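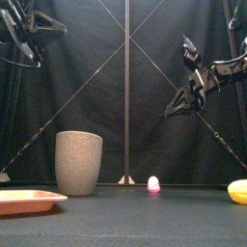
Rillthorpe, September

Cold-holding violation at a private club kitchen: does "corrected on site" still count?

Posted by nondmont_foh

I manage the dining side of a private members' club in the Nondmont district. We had our routine inspection this month and the report lists 2 high-priority items. One is raw fish in a reach-in drawer above the 41 °F limit. The other is an expired date mark on cooked chicken. Both are marked "corrected on site," meaning we threw the product out while the inspector was there.

The report has been on the county site since 3 p.m. that day and members are already asking about it. Does a corrected item stay on the record? Does it trigger a reinspection? Also, the drawer is a Zokuna under-counter unit and its display read 38 the whole time, so I would like to contest the fish.

Posted by linecheck12

Yes, it stays. "Corrected on site" describes what happened to the food. The violation is still recorded as observed. Whether you get a follow-up visit depends on the county. Ours schedules one for any high-priority item, corrected or otherwise. Look at the disposition box near the top of page one. If it says "met standards," you will probably not see them again until the next routine.

On the display: it shows air temperature at the sensor, usually at the back near the evaporator. The inspector probes the product. Pans stacked above the fill line in a drawer will run several degrees warmer on top. I would not contest on the display reading alone. Check the gasket, and put a probe in the top pan at opening and again mid-service for two weeks. Keep the log.

Posted by carnegie_st_grill

private clubs get inspected same as us, people think they dont. we paid a consultant 2000 to fight one and it stayed up anyway

Posted by permit_desk_retired

Adding to the first reply. Most health departments accept a written response within a set number of days, and the deadline is normally printed above the signature line. It does not remove the violation but is filed with it. State what was discarded, what was repaired and on what date, and attach the service invoice. Leave the display argument out unless the technician documents a sensor fault.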